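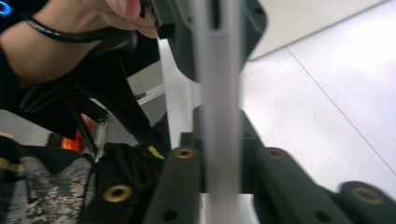

Lindsay: Teaching a Robot to Pack Up Soft Gear

Hi and welcome to the gallery page for Lindsay! This is our project on getting a robot arm to handle floppy, foldy, strappy stuff (bags, covers, tent bits) by learning from people who did the job with a hand-held gripper. The paper has all the math and the proper tables. I wanted a page for the messy everyday side of it, so I've put down a line or two for each part of the work, mostly the things people ask me at the poster.

Collecting
We ended up with 1,829 demonstrations, recorded from May on, a lot of them on the floor. Tables were too small once a whole bag was opened out. My knees have opinions about this.

The hand-held gripper
We call ours the Rarker. It's in its third version now, and the big change was softer fingers, so that cloth folds around them a little when you squeeze. The first set was hard plastic and kept letting go of anything thin and slippery.

Long things
Poles and rods were a headache! A rod that swings up close to the camera blurs badly and can hide half of what you need. I wanted to throw all of those clips out. We trained with them and without them, and the model that had seen the blurry ones did better on long parts, so they stayed in.

Hardware on fabric
Grommets are lovely to train on. They're small and round, they don't stretch, and the model seems to use them as landmarks when the rest of the cloth is just dark wrinkles. Plain black fabric with nothing on it is still our worst case by a mile.

Two floors
Carpet and tile behave very differently. On tile a bag slides away if you come in low, and on carpet the fingers drag. We mixed both in training, and I'd do that again on day one.

Cleaning up
After cutting false starts, dropped tracking and a few takes where somebody stopped to answer a question, 1,139 demonstrations were left. That hurt. We did the sorting by hand over two weeks with a lot of coffee, and there's a script for it now, which Zodton (our lab) will put out with the code.

Robot trials
We ran 300 of them on the real arm, split evenly between gear it had trained on and gear it had never met. Known bags went well. New bags were okay as long as they had an edge or a ring to grab, and pretty sad when they didn't. The usual failure is pinching two layers when you wanted one, then lifting the whole thing up very confidently.

What helped most
Slowing down just before contact. We asked people to pause for a beat before closing the fingers, and the later demos taught the arm far more per clip than the early ones did. It's such a tiny change in the instructions, and I wish we'd tried it before we'd recorded half the set!

Next up
Zippers and drawstrings, which I've been putting off. The data will live on the Clikmont page once the license is sorted, and the notes on building the fingers go up with it. If you try them with your own gear, send me your failures too, I love those.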